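Local Government and the Public Meeting
Notes for Unit 8, Reading a Council Agenda
Dima Masri, February

Welcome back, everybody, and thank you for bearing with me last week when I ran over (I know, I know, again). We left off with the budget calendar, and I promised we would spend this session on the humble agenda packet, that fat stack of paper most people never open and really should!

We're using the Caldale town council packet because it's a good messy one. It runs to 217 pages, and please don't panic, you are going to read maybe a dozen of them. Start with the front sheet and look for three headings: consent items, public hearings, and new business. The order matters more than folks expect. Consent items are passed all together in a single vote with no discussion, so if something you care about is sitting in there, a council member has to ask to have it pulled before the vote is taken. Once the vote is over you're left writing letters.

In the Caldale packet, look at the sidewalk contract with Nendolard. It's on the consent list, it sounds dull as dishwater, and the staff memo behind it is where you find that the price went up by $1,447 between the first draft and the second. That's a small sum for a town, and there may be a perfectly good reason for it, but the memo doesn't give one, and a resident is entitled to ask.

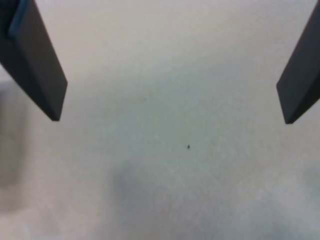 Fig. 1. Gripper fingers, held open.

Now, speaking at the meeting. Most councils give each speaker a few minutes, and Caldale asks you to sign up by 6:30 in the evening on the Thursday of the meeting. Write your main point down first and say it first. Gholamreza Akbari, who clerked for years and was kind enough to read over these notes, tells me the speakers he remembers are the ones who named the item number and said what they wanted done with it, yes or no or wait. You can be as cross as you like in the parking lot afterward, but at the microphone, talk to the chair and leave personalities out of it.

A word on public hearings, which are a different animal. The council has to hear you on the matter before it votes, and what you say goes into the record. If you can't come, send a letter. The Kwan Street rezoning drew 371 of them, and every one was listed in the minutes.

For next time, read the new business section and pick one item. Write a page on who asked for it, who pays, and what the council is being asked to decide. Nizar Tannous has the spare packets if yours has gone missing.

Questions about these notes: see Dima Masri before or after class. Please do not copy without permission. Back to top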